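Home Staging Lighting Rigging Front of House Contact

Dodeo 200 Portable Stage Deck

The Dodeo 200 is a modular deck for theaters, school auditoriums and community arts venues. Plulbridge supplies it as single panels or as a complete stage with legs, guardrails and steps. Each panel measures 2000 mm by 1000 mm and weighs 31 kg. Two people can carry and set one panel.

Leg sockets are welded into the corners of the frame and accept round or square legs. Fixed legs start at 200 mm. Telescopic legs are ordered separately, and mixed heights are allowed within one stage if each level is braced on its own.
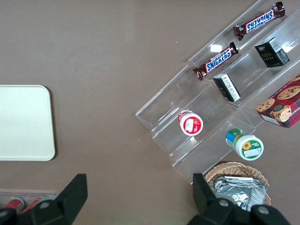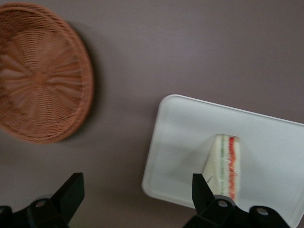
Adjacent panels lock from above with a hex key. The locking cam is recessed, so dance floor can be laid directly over the joints. The deck surface is sealed birch plywood with a matte black finish. It may be repainted with water-based scenic paint. Do not drill through the frame.

Guardrails from the older Temonholm series fit the side channel with adapter plate V2. Vondráček stair units attach without an adapter.

Panels ordered in black ship from stock. Other colors are finished to order, and the paint shop closes for the second half of December. Replacement cams, socket screws and foot caps are listed under Staging, Spare Parts.

Specification last revised 2023-08-14.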